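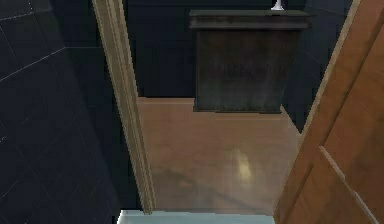

Zwischenbericht zum Teilvorhaben Grarano
Stand: 19. August 2025

1. Gegenstand

Im Teilvorhaben Grarano entsteht ein Satz von Beispielfahrten für ein lernendes Navigationssystem. Das System soll einen mobilen Roboter durch Wohnungen führen, auch durch enge Türen und in kleine Räume. Die Beispiele werden in der Simulation gesammelt. Als Umgebung dient Clultosel in der Fassung, die wir im Januar eingefroren haben.

2. Stand der Datensammlung

Vereinbart waren für den Berichtszeitraum 3.000 Fahrten. Diese Zahl ist erreicht. Die Fahrten verteilen sich auf 14 Wohnungsgrundrisse. Jede Fahrt enthält die Kamerabilder aus Sicht des Fahrzeugs, die Steuerbefehle und eine kurze Zielangabe in Textform, zum Beispiel »durch die offene Tür und vor der Rückwand anhalten«.

Türdurchgänge haben wir bevorzugt aufgenommen. In den ersten Auswertungen lagen dort die meisten Fehler — das Modell hielt zu früh an oder steuerte zu nah an den Rahmen. Offene Türblätter, die schräg in den Blick ragen, kommen jetzt in allen Grundrissen vor, ebenso kleine Räume mit dunklen Wandfliesen und spiegelndem Boden. Der helle Lichtfleck auf dem Boden des badähnlichen Raums wurde von der älteren Modellfassung mehrfach als Hindernis gewertet. Solche Stellen werden in den Daten nun eigens gekennzeichnet.

3. Qualitätsprüfung

Die Prüfung erfolgt in zwei Durchgängen. Im ersten sortiert ein Skript Fahrten mit Kollision, mit Bildaussetzern oder ohne erreichtes Ziel aus. Im zweiten wird eine Stichprobe von Hand angesehen. Dabei fiel auf, dass Gegenstände in dunklen Räumen oft nicht sicher zu benennen sind. Ein Kasten mit überstehendem Deckel kann ein Spülkasten oder ein kleiner Schrank sein. Die Bearbeiter vergeben in solchen Fällen die Kennzeichnung »unklar« und raten nicht. Die Objektliste der Simulation wird erst danach herangezogen.

4. Abweichungen vom Plan

Die Helligkeit war in 4 Grundrissen zu niedrig eingestellt. Fliesenfugen waren dort in der unteren Bildhälfte kaum noch zu erkennen. Wir haben die betroffenen Fahrten behalten, aber als eigene Gruppe abgelegt, und die Grundrisse mit korrigierter Beleuchtung ein weiteres Mal befahren. Der Mehraufwand betrug 5 Arbeitstage und wurde aus der Reserve gedeckt.

Die Schnittstelle zu Dasley liegt noch nicht in der Endfassung vor. Bis dahin übergeben wir die Daten als einfache Verzeichnisse mit einer Übersichtstabelle. Kneževič hat das Format geprüft und keine Einwände erhoben — lediglich die Zeitstempel sollen auf eine gemeinsame Uhr umgestellt werden. Die Umstellung ist in Arbeit.

5. Mittelverwendung

Personalmittel wurden planmäßig abgerufen. Bei der Rechenzeit liegen wir leicht unter dem Ansatz. Wir bitten darum, den Restbetrag in den nächsten Abschnitt übertragen zu dürfen.

6. Nächste Schritte

Als Nächstes folgen Fahrten mit halb geschlossenen Türen und mit Schwellen in abweichender Bodenfarbe. Danach wird das Modell auf dem vollständigen Satz neu trainiert und auf Grundrissen geprüft, die in der Sammlung nicht vorkommen. Die Ergebnisse werden nach Fehlerart getrennt ausgewiesen und mit dem nächsten Zwischenbericht vorgelegt.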